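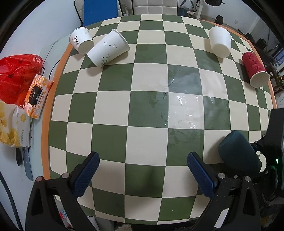 Cups on the check cloth, spill right of centre.

9th July - spill bench, Matholm workshop

Big table today, and I'm so pleased with it! The green and cream check cloth is the best surface we've tried for spill work. You can read the size of a puddle straight off the squares, and the orange border gives a clear line for where the cup zone ends. The old plain cloth from June told us nothing once the water had spread.

Layout for this round was Zuzanna's: cups on their sides around the outside, middle left open, water on the cloth to the right. Five cups - the two printed paper ones together at top left, plain white one further along, red ripple-wall out by the orange edge, dark teal at lower right. I like this mix a lot. The ripple sleeve on the red one has a lovely grip to it and the teal is smooth and matte, so your fingers learn something different each time. (The one with the little black bird marks and the grass is my favourite and I'm keeping it out of the recycling.)

The water is easiest to see on cream, where the light catches it. On green you get droplets near the edge of the square but the faint smears are easy to miss, so wipe by feel there and check from low down. The cloth wrinkles a bit near the wet patch too. Dineo reckons that's the backing letting go and wants to try the heavier Bednarek cloth. Worth a go, though I'd be sorry to lose the checks.

Order of work, as we ran it:
- cups upright first, starting from the dry side
- blot the patch, don't drag it
- wipe outward to the orange strip
- second pass with a dry cloth
- cups into the rack, paper ones kept apart from the teal

Did 9 runs before lunch. Blotting first was miles better than going straight in with a wipe. Two of the runs I dragged the cloth out of habit and had water over the border and onto my shoe. Roughly 4 minutes a run including reset, quicker once Halina took over the pouring.

To do: ask Kasbridge if they still stock the check by the metre. Find the other squeegee. Try the same layout with the spill near the printed cups, I think the paper will go soft at the rim and I want to see how fast.

Comments

Halina Zieliński: Pouring from the small jug, by the way, not the measuring one. Please put that in the notes or next week's numbers won't match.

Dineo Moodley: Bednarek sample is on the shelf by the door. It's grey, sorry! Could we rule squares on it with a laundry marker?

Zdzisław Szulc: Squeegee is in my ute. Will bring it in.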